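Skivari wants you to believe a small desktop drawer cabinet can fix a messy desk. The company began selling its new Drastano line in September and says buyers will "never lose a paper clip again." That is a big promise for a box with drawers.
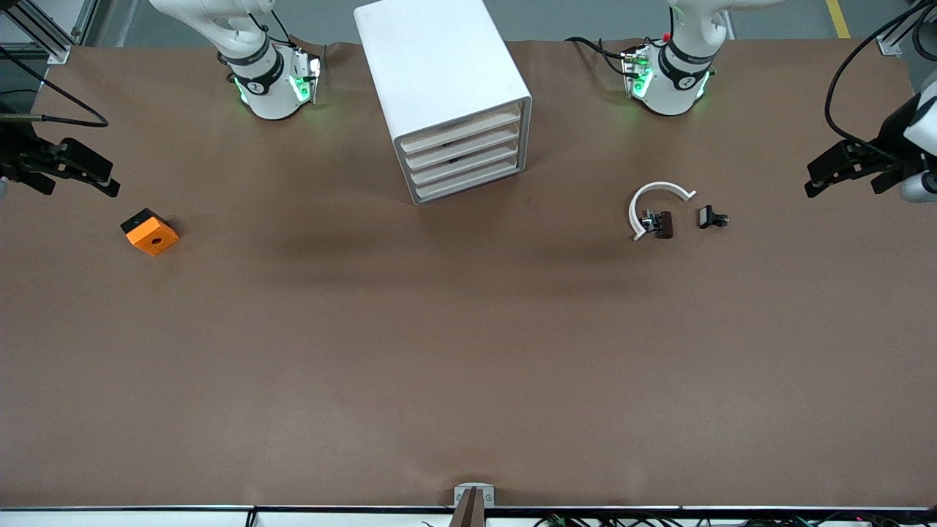 By Haoran Qian
Home and Office

The Drastano comes in white, and the white cabinet does look tidy on a plain brown paper-like surface with an orange block and a few small things near it. Most desks hold a lot more than that.

Skivari points to a survey of 424 customers, most of whom said they felt "more organized" after 3 weeks. The company wrote the questions and picked the customers. It did not say how many were still using the drawers later on.

Rival Skarow made similar claims for its own desk drawers last year — and dropped the line after almost 200 returns. Skivari says it has taken 3,627 orders so far and would not discuss returns.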